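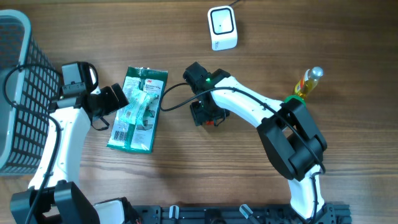
How to Write a Poem Generator with Word Lists

Filed under: Electronic Literature / Tutorials / Beginner

A poem generator can be a very small program. The one on this page fits on a single screen, uses no outside libraries, and produces a new four-line stanza each time you press a key. You need a text editor and a web browser. If you can save a file and open it again, you can follow along.

The method is the old one of slots and lists. You write a line with gaps in it, you write a list of words for each gap, and the program picks. Most of your time will go into the lists.

Step 1. Write one stanza by hand

Start with a stanza you would be willing to keep. It doesn't need to rhyme. Mine came from a sequence called Trultthorpe, set in a village on a flat coast:

The ferry leaves before the bakers wake.
Salt on the rail, salt in the bread.
Someone has left a lamp on in the chapel.
By noon the road is under water.

Read it aloud a few times and mark the words that could change without breaking the grammar. In the first line I marked "ferry" and "bakers." In the second, "salt," "rail" and "bread." I left the last line alone. A fixed line gives the reader something to come back to when everything else is moving.

Step 2. Turn the stanza into a template

Replace each marked word with a name in square brackets:

The [vessel] leaves before the [workers] wake.
[Grain] on the [fixture], [grain] in the [food].
Someone has left a [light] on in the [building].
By noon the road is under water.

Decide now whether a repeated slot should repeat the same word. In the second line I want the same word both times, so the program has to pick once and use it twice. Write a note to yourself next to the slot. You will forget.

Step 3. Build the lists

Make one list for each slot. Five words is enough to test with. My first lists were:

vessel: ferry, trawler, dinghy, barge, pilot boat
workers: bakers, nurses, milkmen, bell ringers, cleaners
grain: salt, sand, rust, flour, ash
fixture: rail, sill, step, latch, tiller
food: bread, soup, porridge, tea, butter

Check that every word fits the grammar of its line. "Ash" works in the second line, and "ashes" would work too, but "pebble" would not. If a list mixes singular and plural nouns, the verbs around it will go wrong sooner or later. Watch for "a" and "an" as well. The slot [light] comes after "a," so leave out words like "oil lamp" unless you store the article with the word.

The finished Trultthorpe generator has 503 words across all its lists. I got there slowly, adding a few at a time and taking out the ones that kept annoying me.

Step 4. Write the picking function

Open a new file and save it as poem.html. Put your lists in a script section, each one as an array. Then write a function that takes an array and returns one item from it:

function pick(list) {
 return list[Math.floor(Math.random() * list.length)];
}

For the slot that repeats, store the result first:

let g = pick(grain);
g = g[0].toUpperCase() + g.slice(1);

Keep the capitalized version for the start of the line and a lowercase copy for the middle. Then join the pieces into a line with plus signs, and don't forget the spaces inside the quotation marks. Missing spaces are the most common mistake at this stage.

Step 5. Put it on the page

Add an empty paragraph to the page, give it an id, and have the script write the four lines into it. Attach the same function to a key press so the reader can ask for another stanza. I use the space bar. If you do too, stop the browser from scrolling when the key goes down.

Set the type in something plain at a comfortable size. Leave wide margins. I would hold off on fading or sliding text until the poem is done.

Step 6. Read a lot of output

Save 236 stanzas to a text file and read them all with a pencil. It takes most of an evening. Mark the lines that fall flat and look for the word they share. In my case it was "barge," which made every first line sound like a shipping report.

Johanna Camenzind, who edited the Trunar chapbook with me last March, reads output backward, from the last stanza to the first, so she doesn't get used to the pattern. She cut 69 words from my lists that way, and I put two of them back.

Step 7. Decide what to publish

You can publish the program, a selection of the output, or both. For Trunar we printed a selection and put the full code on the last pages. Oláh, the reading series where we first showed it, projected the live version on a wall and had people in the audience read each stanza as it appeared.

If you print a selection, say in a note how it was chosen. Keep a dated copy of the lists you used, too. My next piece, Sterkora, reuses the picking function unchanged and swaps the stanza for a single long sentence, and I'll post the template once the lists have settled.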